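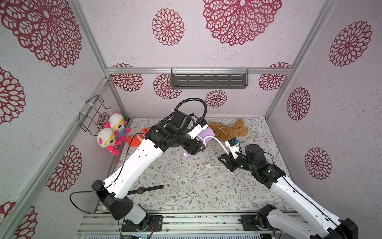
Über Kabel wird nach einem Ausfall meistens zuletzt gesprochen. Als bei Laster im Oktober ein Arm mit Überlast stehen blieb, las Onni Rautiainen zuerst die Motordaten aus, dann die Software. Nach 164 Minuten fand er eine Zugentlastung, die sich am Handgelenk gelöst hatte. Eine Zelle mit zwei Armen auf einer gemeinsamen Schiene hat viele Stellen, an denen so etwas passieren kann: Der schwarze Wellschlauch steht als großer Bogen über den Gelenken, und am Boden liegt noch ein weißes Kabel, das zum Werkstück gehört. Ich halte es für einen Fehler, solche Leitungen als Zubehör zu behandeln.

Die Steuerung von Hukus meldete in jener Woche 245 Warnungen. Davon betraf keine einzige die Leitung, denn überwacht werden nur Strom und Position. Der Arm merkt also erst, dass er an etwas zieht, wenn der Widerstand groß genug ist. Bei einem Stecker ist das zu spät.

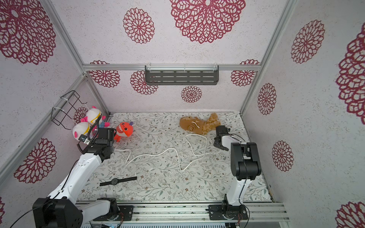

Letzte Änderung dieser Seite: 6.11.20

Ilari Heinonen hat mir entgegengehalten, man könne die Grenzwerte senken. Das haben wir versucht. Mit dem niedrigeren Wert hielt der Arm bei 100 Fahrten so oft an, dass die Bediener die Meldung nur noch wegdrückten - und eine Meldung, die weggedrückt wird, schützt keinen.

Ein loses Kabel in weiten Schlingen liegt bei jedem Durchgang anders. Wer es greifen lässt, muss einplanen, dass es sich um einen Finger legt.

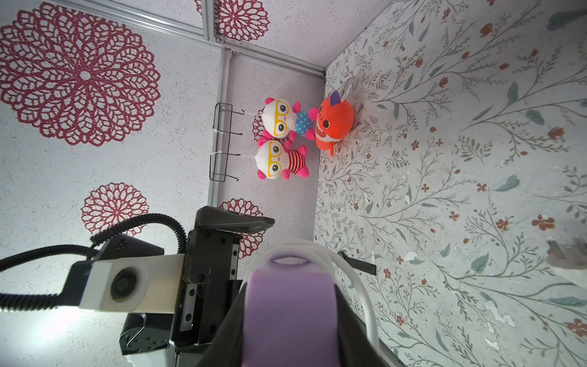
Abschnitt zuletzt bearbeitet: Oktober

Mein Vorschlag ist deshalb schlicht. Die Leitungen am Handgelenk gehören auf die Prüfliste, mit Datum und Unterschrift, und zwar vor jeder Schicht. Nieminen verlangt das für seine Anlagen schon. Boltis lehnt es ab und verweist auf 3.860 Betriebsstunden ohne Störung. Mich überzeugt das nicht. Auch unsere Zugentlastung hatte lange gehalten. 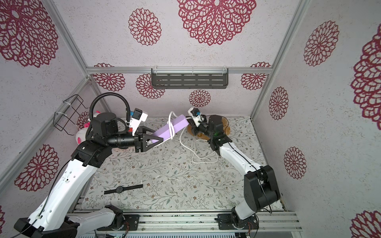 Weißes Kabel zwischen den beiden Greifern

Bei zwei Armen kommt hinzu, dass jeder für sich im erlaubten Bereich stehen kann, während das Kabel zwischen ihnen schon spannt. Dafür braucht es eine gemeinsame Grenze für den Abstand der Greifer, abhängig von der Leitungslänge. Hukus bietet sie bisher nur als Option an. Ich würde ohne sie keine Zelle mehr abnehmen.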